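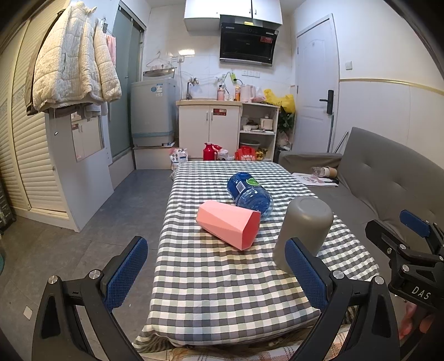

Stisix hand gripper kit, anyone bought one?

vidcombe_tam
4/21/21
Looking at the Stisix hand-held pair, 334 quid from Imham. Want it for tabletop stuff, picking up bottles and tubs at home. Worth it or not?

padsandpivots
Had mine since November. Pads are good, nice and grippy. Squeeze gets stiff after a long go. Charger lead is rubbish.

ElbowGrease19
Would not buy again. 373 by the time Imham add postage and the spare pads. El Sherbiny do a plainer one and they answer emails.

padsandpivots
You dont need the spare pads tho. Still on my first set.

ElbowGrease19
Mine peeled. Left one, both corners. Imham said wear and tear, after 19 days!!

vidcombe_tam
Hm. How is it on smooth round things? Most of what I've got is tall tubs, bottles lying on thier side, that sort of thing.

padsandpivots
Upright tub, easy, come in level and close slowly. Bottle on its side is fiddly, go across the middle or it rolls off. Cloth on the table helps a bit.

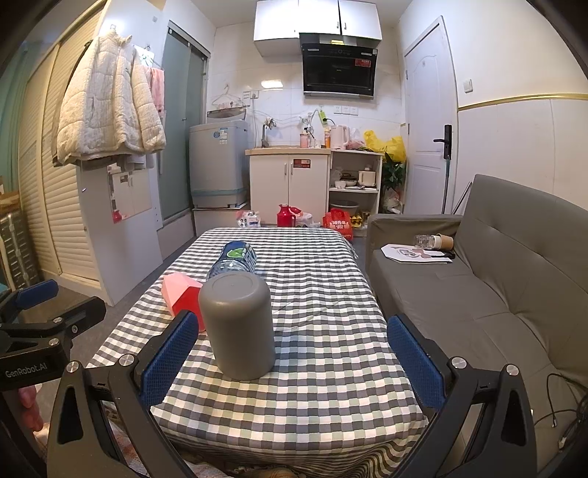
vidcombe_tam
Can you swap the pads yourself or does it go back to Imham?

padsandpivots
You can do it at home, 2 screws each side and the old pad slides off. Small screwdriver, not in the box.

ElbowGrease19
Slides off a bit too well if you ask me

kettle_on
Tried the El Sherbiny one at a mates. Lighter but the jaws dont open as wide. Big bottles no chance. I'd go Stisix, skip the extras.

ElbowGrease19
Disagree but fine. Keep the reciept.

vidcombe_tam
Ta all. Ordering without the spares, will post back once I've had a proper go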